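Notebook, May, started 7.40 before the kettle had finished

Glue, continued. Yesterday's page ends with the words "probably fine", underlined twice, so I should record first that it was not fine. Four of the six hide glue joints from batch C let go overnight in the clamps. They weren't under any load. They had simply been asked to stay together until morning.

For anyone picking this up cold (Bendik, mostly): we're trying to find out whether the old Fledov recipe for hide glue is worth the bother on chair repairs, compared with the bottled liquid stuff from Parkeris, which costs more and smells less. The recipe came with the box of papers from the Kazmi workshop clear-out and is written in pencil on the back of a coal bill. It gives quantities in "cups" without saying whose cup.

8.15. Soaked a fresh lot of granules in cold water. Same granules as batch C, same jar, but weighed this time on the good scales. I had been using the kitchen scales, which I now find read 21 grams with nothing on them at all. That explains part of batch C. It may also explain the bread I've been making since Christmas.

Sanded and cut the next set of beech pieces while waiting. End grain blocks kept apart in a separate tray, labelled, after the business in April when they got mixed with the long grain and I wrote half a page of theory about the result. The theory was rather good. I've left it in the book for the prose.

10.00. Granules had swollen properly, like frogspawn. Into the pot, water jacket at 53 degrees and held there for two hours. The recipe says "hot but a finger can bear it", and depends a good deal on the finger. Bendik Dalen came by, put his in, said it was lukewarm, and went off to answer the telephone. Mine disagreed. Thermometer stays in from now on and fingers stay out, his included.

Viscosity test by the usual method, meaning I let it run off the brush and looked at it. Runs in a string, breaks into drops near the end. Batch C had run like milk. I did notice that at the time. There's even a note of it, followed by the word "lively".
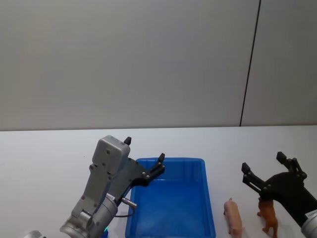
Glued up batch D at 12.20. Twelve joints: six plain rubbed joints with no clamp, six clamped. Warmed the wood first under the lamp for the odd-numbered ones and left the even ones at room temperature, so we get an answer on that too. I've always warmed the wood because I was told to at nineteen by a man who also told me never to sharpen a chisel facing north. It would be good to know which of his opinions to keep.

Open time is the thing. With the room as it is I get perhaps a minute before the glue skins over, less by the window. Number 8 gelled before I had the faces together and I pressed on regardless, so number 8 is now an experiment in stubbornness. Mark it separately in the table and leave it out of the average.

Parkeris controls glued at 12.50, twelve of them again, same blocks, same clamps where clamped. Dull work. You squeeze the bottle and it comes out. I can see why people like it.

2.30. Broke the survivors of batch A on the lever rig. These have had three weeks, so should be as strong as they'll get. Best one went at 2,474 newtons and took a good sliver of beech with it, so the wood gave up before the glue did. The worst came apart with a small polite click at well under half that, clean along the line, with a shiny patch in the middle where there'd been too little glue. My fault and plain to see. Kept both for the shelf.

Note on the rig: the pin is wearing again. The hole has gone slightly oval and the lever drops a touch before it bites. I've turned the pin round for now. A new one should come from Sasotach with the bandsaw tyres, if they ever send the bandsaw tyres. Readings from batch A are comparable with each other. I wouldn't want to swear to them against last year's.

Also tried the vinegar trick on an old joint from the Kazmi chair, the one with the back leg nobody could shift. Warm vinegar, syringe, patience. Let go after 40 minutes with no damage to the tenon. Say what you like about hide glue, you can change your mind about it later. I have a dining table at home, put together with something modern, that will outlast the house and is an inch too wide for the door.

Things for next time:
Zero the scales.
Do not use the word "lively" as a measurement.
Make a batch with fresh granules, in case the jar itself is the trouble. It was open when I inherited it.
Ask Bendik whether the coal bill says anything on the front apart from coal.
Lid on the pot. The dog has been in again and looks thoughtful.

5.10. Batch D still in one piece, all twelve, number 8 included, much to my annoyance. Clamps stay on until tomorrow. Pot washed out, leftover glue poured into a tray in the fridge – top shelf, behind the milk, labelled GLUE in capitals on all four sides.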